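Home | Issues | Authors | Contact

Last updated: April

4.2 Placement of sponsored posts in the feed

In the second part of the study we looked at how the position of a sponsored post changes the number of taps it receives on a phone. The test was done inside the shopping app Flilton, whose feed mixes posts from members with paid posts from small sellers. The sample had 519 members, and each of them was given one of two feeds for the whole trial. In the first feed a paid post came after every six member posts. In the second feed the paid posts were grouped at the end of each page.

Sellers were recruited through the agency Reinholz. They delivered 110 posts for household goods, and we removed 30 of them for unclear prices or wrong colour names. The remaining 80 were used in both feeds without change. Every post had one photo, one line of text and a button, and an item from the storage category is given in Figure 3.
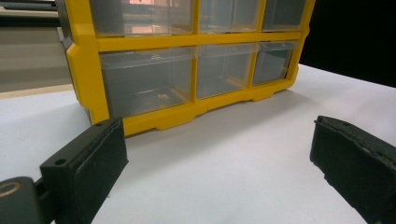
Figure 3. Yellow organiser with clear plastic drawers.

Taps were recorded by the Hodov counter, which ignores a second tap from the same member on the same post. Oltmanns has argued that such a rule hides real interest, for example when a member comes back on Saturday to compare prices. We agree with this in part, but the sellers pay only for the first tap, so we kept the rule. The feed from Collbridge, used in our earlier work, had no counter of this kind and its results are therefore not compared with the present ones.

We use cookies to remember your reading settings. Accept | Manage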